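El taller compartido de Cabello construye un robot que recoge cartón

Un grupo de seis socios del taller compartido de Cabello trabaja desde agosto en un robot pequeño para recoger restos de cartón del suelo. El proyecto se llama Maretti y se hace por las tardes, una parte en el taller y otra parte en la casa de Surachet Siriwan, que prestó la sala para las pruebas.

La máquina tiene una base con ruedas y dos brazos impresos en 3D. Los motores son de segunda mano y el gasto total hasta ahora es de 138 euros, según las cuentas del grupo. Lo más caro fue la batería.

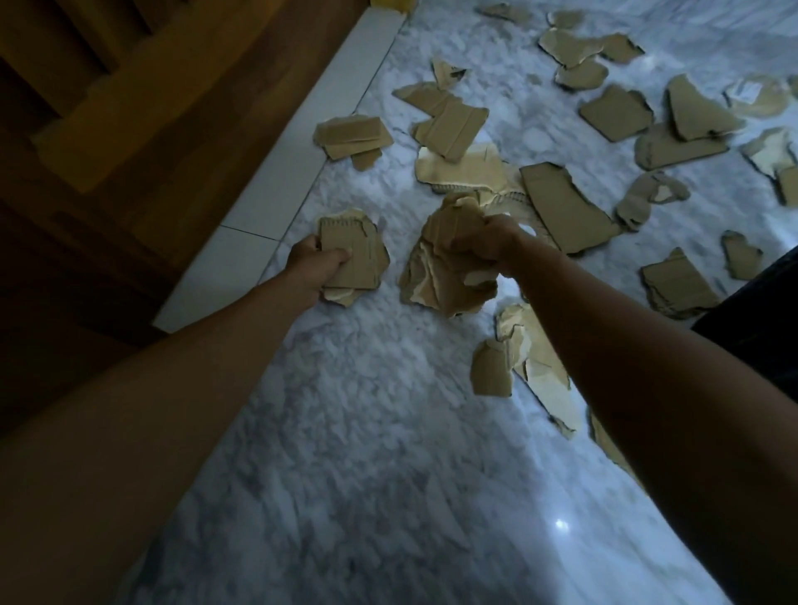 El problema principal del Maretti es distinguir un pedazo de cartón de otro. Con piezas cortadas a cuchillo la pinza acertaba casi siempre, y por eso el grupo pasó al cartón roto a mano. Un trozo roto puede quedar plano, como el que está en la mano izquierda, o convertirse en una bola retorcida con las capas abiertas, como el de la derecha, y la pinza debe cerrarse de manera diferente en cada caso. También cambia el color: por un lado es marrón y por el otro, donde se arrancó la capa, es crema. Sobre un suelo de dibujo de mármol, blanco con vetas grises, el lado claro es el que más confunde al programa.

"Yo pensaba que lo difícil serían los brazos", explica Yupin Ongart, que escribe la parte de visión. "Pero los brazos funcionan bien desde hace semanas. Ahora estamos mirando cartón todas las noches."

Kartini Liem dibujó los dedos de la pinza y ya va por la versión 8. La última lleva una goma fina en la punta, para levantar los trozos que están pegados al suelo - los más planos todavía se escapan.

El grupo quiere enseñar el robot en el encuentro de talleres de Gurnville, donde tendrá una mesa propia. Antes falta cambiar una rueda y terminar el depósito trasero. Los archivos de las piezas se pueden pedir en el taller, el lunes a partir de las 6 de la tarde.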